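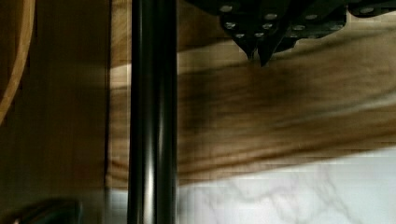 Point d'étape au 31/03/2020 : budget et achats du poste cuisine

Bonjour à tous,

Comme promis, je vous raconte où on en est côté matériel, avec un peu d'avance sur le tableau que vous recevrez en June... pardon, en juin (à force de jongler avec les fournisseurs anglophones !). La première tranche de la subvention Kashindye est presque consommée, et je suis plutôt contente de ce qu'on en a fait.

Le gros morceau, vous le connaissez : les bras. On en a 2, ils sont payés, et je ne redemande rien dessus. La surprise est venue des petites choses. Les doigts de pince, par exemple, je les avais rangés dans « divers », ce qui était très optimiste de ma part. J'ai maintenant une ligne à part, avec 6 jeux de rechange commandés chez Buvusov pour 1 494 euros, port compris. Le délai annoncé est de 13 semaines, alors j'ai signé sans attendre la fin du trimestre, j'espère que vous ne m'en voudrez pas !

Côté plan de travail, on est restés sur du matériel de cuisine ordinaire : une planche à découper, un mini-four, une boîte à thé en bois avec ses sachets, une cuillère en bois, des boîtes à couvercle. Tout ça ne pèse presque rien dans le budget, et pourtant c'est ce qui me prend le plus de temps, entre les tickets de caisse à scanner et les références qui disparaissent des rayons. J'aimerais vraiment acheter les accessoires en double dès la prochaine tranche, pour que le poste prévu à Starkville reçoive les mêmes que le nôtre.

Reste la question des câbles. Je voudrais des gaines et des passe-câbles corrects avant d'ajouter quoi que ce soit (le devis est demandé, je vous le transmets dès que je l'ai). Et puis il y a la maintenance : le contrat d'entretien n'était pas prévu au départ, je propose de le financer avec ce qui reste sur les déplacements, puisqu'on n'en fera pas beaucoup ce printemps. 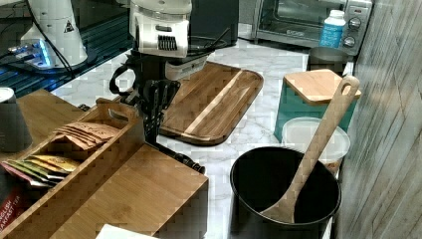

Protine a relu cette partie et m'a répondu que le transfert depuis les déplacements lui convenait, à condition que le contrat d'entretien couvre aussi les pinces et que les doubles d'accessoires passent en fonctionnement, pas en investissement. Ça me va très bien ! Je corrige les lignes dans le tableau et je rappelle le prestataire pour faire ajouter les pinces au contrat.

Il me faudrait donc votre accord écrit sur le transfert, un simple mail suffit. Le devis des gaines suivra à part.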